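Wastance Linens README

Welcome, and thank you for stopping by. Wastance Linens is a collection about the small, everyday business of handling household cloth: towels, pillowcases, blankets and the other soft things that end up on the bed on laundry day. We put it together at Naidu over one long spring, and we have tried to write down here whatever we would have wanted to know if we had picked it up from someone else.

What is in it

The collection holds 3,000 short clips, sorted into 8 groups by the kind of cloth being handled. Each clip runs up to 300 frames. Towels are the biggest group by a good margin, partly because every household we asked had a pile of them and was glad to lend it.

We were fond of patterned bedding as a background and used plenty of it. A plain white towel on a plain white sheet is hard on the eyes after an afternoon of labeling, while the same towel on a flowered blanket is a pleasure to find again. There are plain backgrounds too, in their own folder, for anybody who needs the harder case. 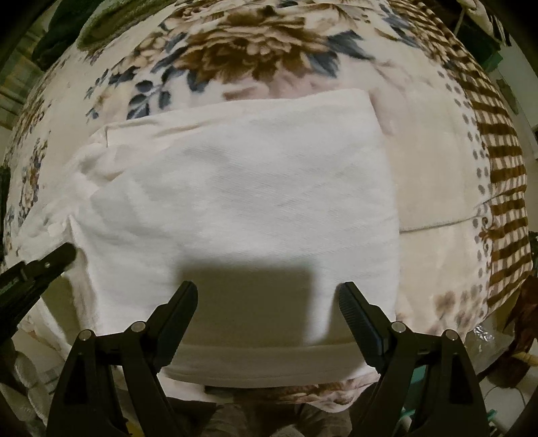
Wastance Linens · Release notes, issue 5 · page 8

The towels group

A towel in this group is labeled "folded" when it sits in a compact bundle with at least one clear fold line, like the off-white one on the floral blanket. It does not have to be neat! Loose flaps and soft, uneven sides are welcome, and we left them alone on purpose, as most of us fold towels that way at home. If a towel has been opened out so that no bundle remains, it goes under "spread", even when the old creases still show.

Thickness is not recorded. We tried it in the first release, with three choices, and the labels disagreed so often that we dropped the field. Color is recorded in plain words only (white, off-white, gray and so on), and two people may well have picked different words for the same towel under different lamps.

The edges and trim group

Piped and corded edges get a label of their own, "trim", whatever the cloth turns out to be. From a short stretch of white piping it can be hard to say whether you are looking at a pillowcase or a cushion cover, and we would much sooner have an honest "trim" than a confident guess. Where the edge is being held, the label "held edge" is added as well. Hems without cord or piping stay under "hem".

The blanket underneath is labeled once, as background, and its pattern goes in the notes field. Please don't rely on the notes for anything serious — some of us wrote "roses" and some wrote "flowers", and one batch from May says only "the nice one".

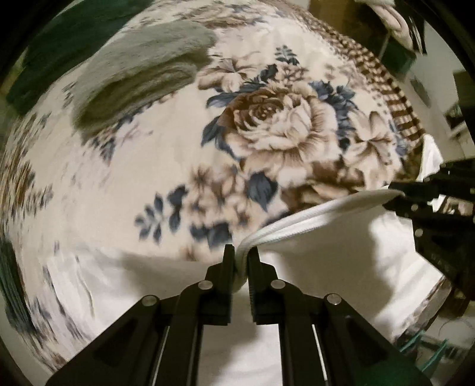 Getting started

Unpack the archive into a folder called vusilel (the loading script looks for that name, all lowercase, and gives a rather unhelpful error if it finds something else). Read labels.csv first, then groups.txt. The Dotbridge viewer opens the clips directly, and its side panel shows the labels as you go.

Known problems

A few clips in the hem group appear twice under different names. Very dark towels lose most of their weave, and the fold lines on them were labeled generously. Corrections are always welcome through the tracker; please give the clip name and the label you would use instead.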